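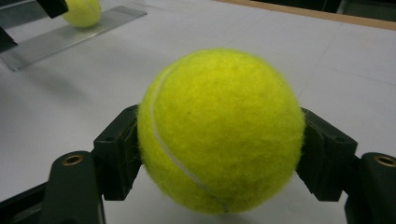
*Tennis ball, seam side visible*

**Ticket 445: Leak at vent pipe, north slope**
Product: Nerkis pipe boot, Stendach standing-seam panels
Opened by: Clolby front desk
Assigned to: Eusebio Miranda
Status: monitoring

**Reported**
Homeowner on Sombatkul Lane has a brown stain on the hall bathroom ceiling. It grows after wind-driven rain from the north. No change after light rain. Roof was installed in May by another contractor.

**Check 1, attic**
Decking stained on the downslope side of the vent pipe. Underlayment lapped correctly where it can be seen. No condensation on the pipe. Bath fan duct is connected and exits at the gable, so ruled out.

**Check 2, roof**
- Boot sits across a panel rib. Base flange was pressed over the rib by hand and has a gap on the uphill side.
- Fasteners on the flange are 12 in number, two of them overdriven with the washers split.
- Sealant under the flange is one thin bead, not continuous.
- Collar is tight to the pipe. No cracks.

**Check 3, hose test**
Started below the boot and moved up. Dry in the attic with water on the panel below the flange for 10 minutes. Drip started when the hose reached the uphill side. Repeated once, same result.

**Cause**
Water gets in at the rib where the flange is not seated. Split washers may add to it but did not leak on their own in the test.

**Work done, Thursday**
1. Removed boot, scraped old sealant, wiped panel with solvent.
2. Formed the new flange to the rib before fastening.
3. Butyl tape under the full flange, sealant at the outer edge.
4. New fasteners, next size up in the old holes.
5. Hose on the uphill side for 60 minutes. Attic dry.

**Open items**
- Ceiling stain not painted. Homeowner to wait for the next north rain.
- Kitchen vent has the same boot on a rib. No leak found. Quote sent, no reply yet.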